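How to budget for a pair of hand-held grippers (first time round)

Quick one, written between jobs. If you want to teach a robot to handle clothes you need recordings first, and for recordings you need grippers a person can hold. People price the grippers and stop there. Don't. Work the list below, top to bottom.

Step 1. Write down the task before you ask for quotes. Ours was T-shirts on a bed. One line, done. 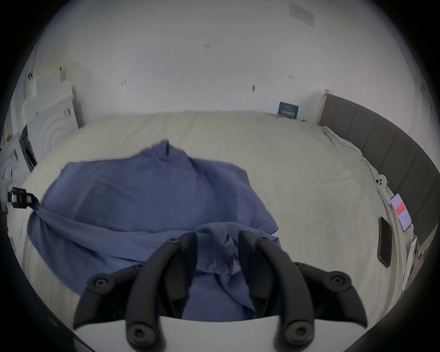
Fingers are the first line on the sheet. Ask each supplier what spare ones cost and how they come off. The black curved ones here are held on with screws, so put a decent driver set down too, and a few spare screws becuase they roll. Get the price of the fingers on their own, in writing.

Step 2. Always buy in twos. Cloth needs both hands. Our quote from Detora was 951 per gripper, Curum came in lower but wanted 14 weeks. Ask about delivery before you fall for a price.
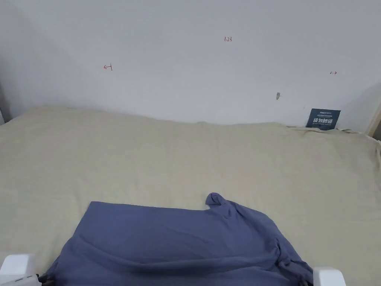 Then the room. Same spot every time if you can get it, so put in rent or at least the loss of a spare room. Sheets, a few plain tops, tape, pens. Small stuff but it adds up and never gets its own line.

Step 3. Spares and repairs. We allow up to 4 repair visits a year - Charbonneau charges for travel, check yours.

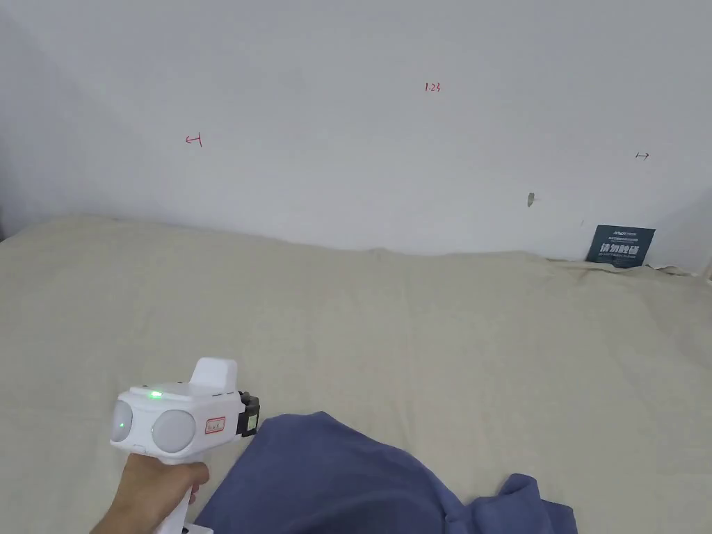

Brock Fortin wrote in to say he'd put storage above spares. His discs filled in the first month and he had to go back and ask for more money, which went down badly. Fair point, I've moved it up on my own sheet.

Step 4. People's time. Holding a gripper all day is tiring, so plan short turns and pay for the breaks. Shadi Sleiman does our rota, ask whoever does yours before you fix teh total.
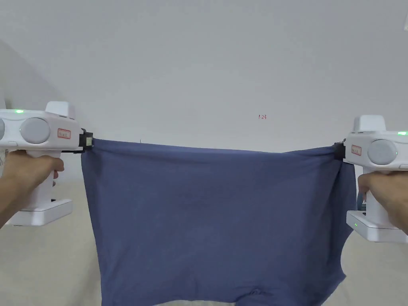 Skiltholm, July

Prices checked again this month, no change on the grippers. Last step: add it all up, leave it overnight, then send it. Keep the quotes in one folder.

Related
Leasing or buying your first robot arm
What to ask before you sign a repair contract
Storage costs, a rough guide

Contact us | Copyright, all rights reserved | Back to top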